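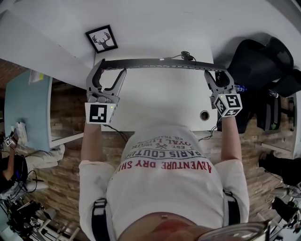
White desk, white T-shirt, long gray bar.

I have been reading about standing desks again, which I do every March when my lower back starts complaining. The claims have calmed down since I last looked. A few years back you were supposed to lose weight, live longer and answer email faster. Now the sellers mostly say "supports movement," and I'd like to know what that means, because my kitchen floor also supports movement.

I bought a Foslow desk secondhand from Marcus Blackwood, who was moving and didn't want to carry it down the stairs. New, it was $628. I paid $400 and thought I was being clever. It goes up and down with a motor that sounds like a tired blender, and it remembers 4 heights. I use one of them, and it's the sitting one.

To be fair, I did try. For 16 days I stood through the morning and sat after lunch, and I wrote down how my back felt at noon and again before dinner. The notes are no use at all. On the good days I had slept well. On the bad days I hadn't, or I'd been hauling bags of soil for Sirkka's tomato beds. If the desk did anything, I couldn't find it in there.
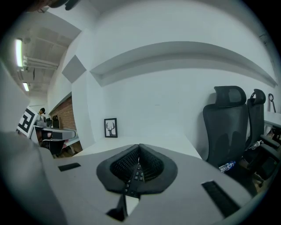 Is standing all day any better for you than sitting all day?
I doubt it. Standing still for hours gave me sore feet and a stiff neck, and the only thing that ever helped was going for a walk.

Sirkka Saarela thinks I gave up too early and should buy one of those squashy mats. Maybe. The mat people at Covari want me to believe that a slab of foam fixes what the desk was supposed to fix – and I notice there is also a wobble board for when the mat doesn't work.

I'm keeping the desk. It's a good size and the drawer doesn't stick. But if yours is still in the shopping cart, try a week with your laptop on top of a dresser first. Mine was the right height, more or less, and I already owned it.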